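Bomeo build tracker
Ticket: right gripper slow to let go of socks, drops them at an angle
Opened by: Oanh Ung
Assigned: Oanh, with Trí Tiêu on firmware
Status: open, workaround in place
Labels: gripper, linkage, hand-held pair

First entry

Okay so I finally have a sock problem worth a ticket. The right gripper grabs fine. Squeeze the trigger, jaws come in, sock comes up off the table, everybody's happy. Then I open it and the sock hangs on to one pad for a bit before it drops, and when it does drop it lands twisted. Dish towels don't do it. T-shirts don't do it much. Ribbed socks do it nearly every time, and I'm recording sock pairing this month, so you can imagine my mood.

Setup for anyone following along: both hand-helds are the Rimer linkage printed from Hiếu's files, same blue pads, same pins. Cameras on both. Firmware is whatever Trí pushed in May. I'm working at home at the checked-cloth table, same as the last batch of recordings.

What I tried first, because it was easy: wiped the pads down with a barely damp rag. No change. Wiped the pads with alcohol. Worse for a few minutes, then the same as before. Put a little talc on them, which worked great and also got into the pivots, so please don't do that. I spent the rest of the evening with a toothbrush.

Second entry, 9:40 pm

Eun-seong asked me to slow down and log the jaw position at the moment I let go of the trigger, which I should have done to begin with. Ran 11 pickups with the same sock, medium squeeze, lifted straight up each time. On 3 of them the release was clean. On the rest the encoder says the jaws are open well before the sock falls, so I don't think the servo is late. It's something mechanical at the pad end.

She also wanted a still from the gripper camera with the sock held so she could compare it to hers. 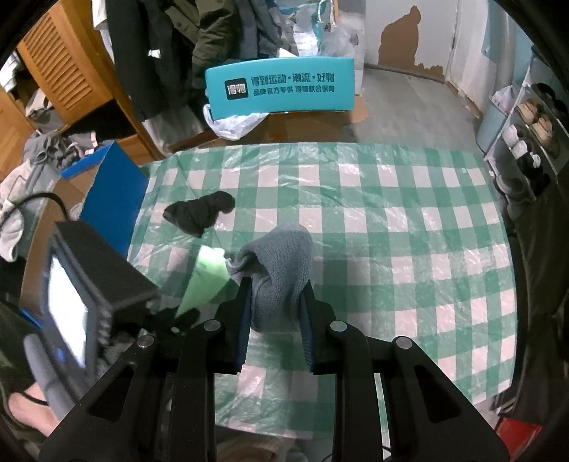
Right gripper camera, gray sock held between the pads. The ridges show along the lower part of the right pad.

Eun-seong looked it over and went straight to the ridges. Those are from Hiếu's newer pad mold, the one for slick stuff like bags and wrappers. Her pair at the Duman workshop has the old smooth pads and she can't get the sock to hang no matter what she does. Knit ribs plus pad ridges, they just sort of mesh, I guess? That's her theory and I like it a lot better than mine, which was static from the plastic cover on my tablecloth. (I did pull the plastic off for one run to check. Same hang. Put it back because of coffee.)

Third entry

Swapped pads today! Mỹ Bùi had two smooth ones left from the first pour and dropped them off on her way home. Getting the old ones off was a pain. The adhesive on the new mold is much stronger, and I ended up warming the jaw with a hair dryer and sliding dental floss behind it. Don't pry with a knife, the printed face is thin there and I put a nick in mine.

With smooth pads the gray sock drops right away, straight down. The black one too. So that's the hang sorted, as far as I can tell.

BUT the twist is still there a little on the bigger bunches. I bunch the sock up tall between the jaws and it turns as it leaves. Trí thinks one jaw gets a head start on the other. I pulled the arms and found the right inner pin a hair tight compared to the left. Reamed the hole by hand, greased it, put it back together. Better. Not gone.

Things I ruled out, so people don't suggest them again:
Servo horn slipping. Marked it with paint pen, mark hasn't moved.
Loose camera mount. Tugged on it plenty, solid.
Trigger spring. Swapped it with the left hand, no difference.
Calibration. Redid it from the menu, trigger closed at zero, trigger open at 180, both read back correctly.

Fourth entry

Workaround for now: smooth pads on both, and grab socks lower and flatter so there isn't a big wad sticking up over the jaws. Recordings from tonight look usable to me. Eun-seong is going to run a few through the Hivex playback and tell me if the release still looks weird on the arm.

Still to do
Hiếu, can you send the pin hole size you used on the left one? I think my right was printed on the other machine.
Me: reprint the jaw with the nick in it.
Mỹ, if you pour more smooth pads please save me a set, I'll trade you the ridged ones.

Leaving this open until the reprint is on.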